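Headrest (seating)

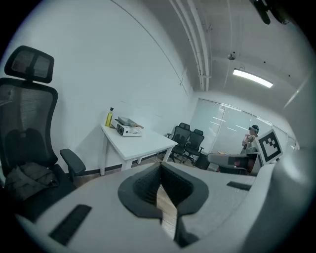

A black mesh office chair with a separate padded headrest and an armrest. A dark olive-green jacket is on the seat.

A headrest is the part of a chair which supports the back of the head or the upper part of the neck. It is found on office chairs, dentist's chairs, barber's chairs, train seats and some armchairs. In cars the same part has a different duty, and it is treated in a separate article (see Head restraint).

Contents
1 Terms
2 History
3 Types
4 Use in offices
5 Care
6 See also

Terms

The words headrest and neck rest are often used for the same thing. In a strict sense, a headrest touches the back of the skull and a neck rest touches the curve under it. Many sellers do not make this difference, so the buyer should look at the height of the pad and not only at the name.

History

Supports for the head are much older than chairs with a high back. In ancient Egypt people slept with the neck on a small curved stand of wood or stone, and similar stands were used in several parts of Africa and East Asia. In Europe, the winged armchair gave a place to lean the head at the side and kept away cold air from the room. Barbers and dentists of the nineteenth century needed the head of the customer to stay still, and for them chairs were made with a pad that could be moved up and down.

Office chairs with a headrest were for a long time connected with managers. Clerks and typists usually had a low back. This custom became weaker when work at a screen became common for all kinds of staff.

Types

A fixed headrest is one piece with the back of the chair. It is strong, but it suits only persons of a certain height.

A sliding headrest moves up and down on a post or a rail. The Stelstead chair, made by the small firm Adotance, has 7 positions of height and 4 of angle.

A removable headrest is sold apart and fixed with screws or a clamp. It does not fit every back, and the shape of the upper edge should be checked before buying.

Use in offices

When a person sits upright and types, the head normally does not touch the headrest. The support is more useful when the back is tilted, for example during reading or a telephone call. A pad placed too far forward pushes the chin down, and this can make the neck tired.

In a survey of 215 office workers, Eun-ji Kwak and In-ho Shin found that most of them had never changed the height of the headrest after the first day.

Care

Mesh can be cleaned with a soft brush. Padded parts covered with cloth collect hair oil and should be wiped more often.

See also

Armrest
Head restraint
Wing chair

This page was last edited on Thursday, April 27, 2023.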